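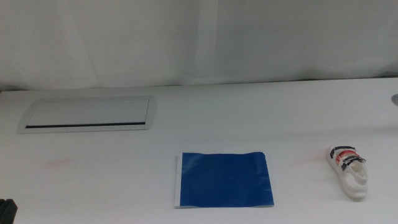 The Sonder bench at the Lelico demonstration room, with a small strapped shoe and a blue sheet on the table.

Sonder Tabletop Handling Bench – Demonstration Visits

Order code 3911
Supplied by Lelico
Available to view by appointment

Overview

The Sonder is a complete bench for trying out robot handling of small, light and soft goods. It comes as a table, a backdrop, a single arm with its mount, a fixed camera and a control cabinet that sits on the floor. Most buyers use it to find out whether a handling job is worth automating before they spend money on a full line.

We keep one set up and working in the demonstration room at our Kälin site. Visitors can see it run on our own test items or bring their own. The room is laid out the way we would install a bench for a customer, so what you see on the day is close to what would be delivered.

The table

The top is matt white and has no raised edge at the front. Cables go down through a long flush cover at the back left, with a narrow slot along its lower edge, and there is a round grommet at the right-hand side for anything that needs to be fed in separately. Both can be swapped over at the time of ordering if your power comes in from the other side.

The top is 2000 mm wide. It marks with use, as any white surface will, and most marks come off with a damp cloth and mild soap. Please do not use solvent cleaners, which dull the finish. Replacement tops are a stock item.

The backdrop is white cloth and hangs behind the table. It does not need to be pulled flat. The camera set-up allows for ordinary folds and creases, and the cloth can be taken down and washed.

What happens on a visit

A visit lasts half a day. Morning visits start at 10 and finish before lunch. The group size is kept small so that everyone can get to the bench.

The first part is a run on our standard items. These are chosen to be awkward in different ways. Children's shoes are a regular, as the straps and the open top give the arm several places to take hold and some of them are poor choices. Thin sheet is another: it lies close to the table, slides when pushed and can reflect the room lights. We set the items out with plenty of space between them to begin with, then move them closer together as the session goes on.

The second part is given over to your own goods. Send us a list beforehand, with weights if you have them, and bring at least 3 of each item. Please include worn or slightly damaged ones if those are what your staff deal with every day. A torn corner or a loose strap can change the result, and it is better to find that out here.

We do not edit the runs or stop to reset quietly between attempts. If the arm drops something you will see it drop, and the engineer will talk through what would need changing – the grip, the approach or sometimes the packaging.

After the session you get a short written note with the settings used and our view on whether the Sonder suits the job. There is no charge for the first visit.

Control software

The bench runs Cendadus, which is included in the price. Jobs are set up on screen by placing an item on the table and marking where it may be held. Saved jobs can be copied from one bench to another. Visitors are welcome to try this part themselves, and no programming is needed for it.

What is included

Table with cable cover and grommet
White cloth backdrop and rail
Arm, mount and one gripper
Fixed camera and bracket
Control cabinet
Cendadus licence for one bench
Delivery, installation and one day of training

Not included: safety guarding, which depends on your site and is quoted separately, and additional grippers.

Before you come

Flat shoes are required in the demonstration room. Long hair should be tied back and lanyards taken off before going near the bench. You may take photographs and video of your own items. Please ask first if another customer's goods are out.

Parking is at the rear of the building and there is step-free access from there to the demonstration room. Goods sent ahead should be marked with your company name and the order code 3911.

The room is closed for servicing in September. Visits for other months can be booked through the enquiry form, or by asking your usual Lelico contact.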